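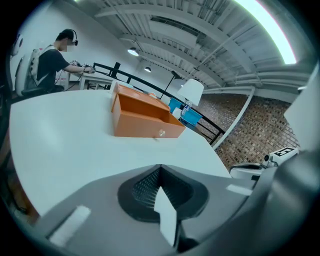
Figure 2. Orange box with its drawer open, on a white table.

3.2 Household Storage Survey

The survey was mailed in July to households in the towns of Hivska and Enache, and 1,587 completed forms were returned. Respondents were asked where they kept small items in daily use, such as keys, stamps and spare batteries, and how long it usually took to find them. Answers were coded by two readers working separately. Where the readers disagreed, the form was passed to Oana Stanciu for a final decision.

Drawers were named more often than shelves or open trays in both towns. Older respondents tended to give each drawer a single use, while households with children reported mixed contents and more frequent sorting. Forms from Enache were shorter on average, and around 200 of them left the question on search time blank. These forms were kept in the counts for storage place but were left out of the analysis of search time in Section 4.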